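Linholm Opens Its Home Robotics Lab to Visitors

The Linholm Institute received 20 visitors at its April open day. 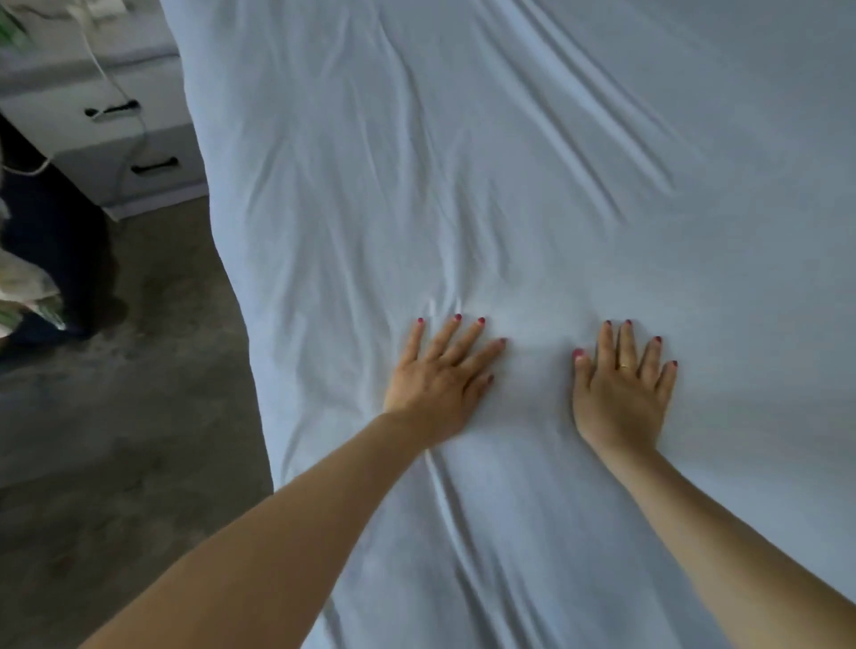
Vira Symonenko, who directs the household program, began the tour with bed making. "People expect us to start with walking or with stairs," she said. "Sheets are much harder for a machine." Her group studies how people handle cloth before any motion is passed to the robot. With both palms pressed flat on a white fitted sheet and the fingers spread, the fabric still bunches into small puckers ahead of the hands, and long creases remain across the mattress. "A person reads those folds without thinking," Symonenko said. "Our system has to be taught each one."

Visitors then moved to the Zunden hall, where the institute's robot worked on towels and pillowcases for 12 minutes. Merike Paulauskas, an engineer with the program's partner firm, Raudsepp, answered questions during the demonstration. Asked when such a machine might be sold, she declined to give a year. "We have seven tasks on our list," she said, "and I would call two of them ready." The fitted sheet remains among the other five.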